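The Great Sorting-Out

Is a system for the dirty dishes worth the table it sits on?

There is a school of thought, and it sells a lot of plastic, which holds that clearing up after a meal is a problem of containers. You don't need more hands or more time, it says. You need a bin for this, a tray for that and a rack for the other. I have been reading the Alterley guide to the "staged clear-down", 38 pages of it, and I remain to be persuaded.
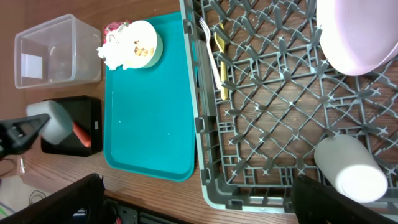
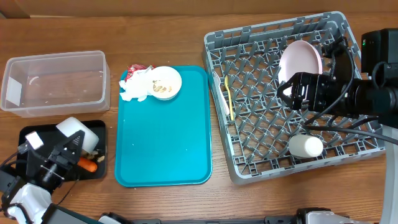
Tray, rack and clear bin share the table.

The idea is borrowed from canteens. Everything used at a meal goes on to a tray, the tray goes to a sorting table, and from there each thing has one place to go. Scraps and paper go in the bin. Cups, plates and cutlery go in the rack, and the rack goes to the sink or the machine. In a canteen serving 800 lunches it makes perfect sense. They have a room for it, and staff, and a machine the size of a wardrobe.

At home you have the table you have just eaten off. Put a dish rack the size of a crate on it and you've lost a good part of the surface before a single cup has moved. The guide suggests keeping "a clear working area between stations". On whose table? Mine seats four if nobody uses their elbows.

I will grant the rack a few things. An open lattice floor lets water through, and it beats a tea towel spread on the worktop, which by the second plate is just a wet tea towel. Plates do well in it. Cups are another matter. A cup wants to stand upside down on a peg, and it will do so if you put it there with some care. Drop it in as most of us do at the end of the evening and it lies on its side. Forks and spoons are worse. A slim handle finds the gaps in the floor every time, and I have yet to meet an open-floored rack that deals properly with a teaspoon. Janent sell a separate cutlery cup to fix this, so now there is another container.

The clear bin is the piece I expected to dislike most, and I have softened. You can see what's gone into it, so the fork that went in with the napkin stands a chance of coming out again. Against that, you can see what's gone into it. Anyone who has scraped leftover carrot into see-through plastic and left it there until the morning will know the feeling.

Trays are harder to argue with. A raised lip keeps crumbs off the floor, and one trip is better than five. My old Eltgate tray has been carried, dropped and used as a sledge, and it still wipes clean. It also cost less than the guide.

As for time, I tried the full method every evening for most of January. The sorting was quick. Then came washing the rack, rinsing the bin, wiping the tray and finding a cupboard for all three, and the guide gives that part one paragraph on page 4. Lehtinen make a set that nests, which would help, though I'd want to see it nest when damp.

I've kept the tray. The rack comes out when we have people round.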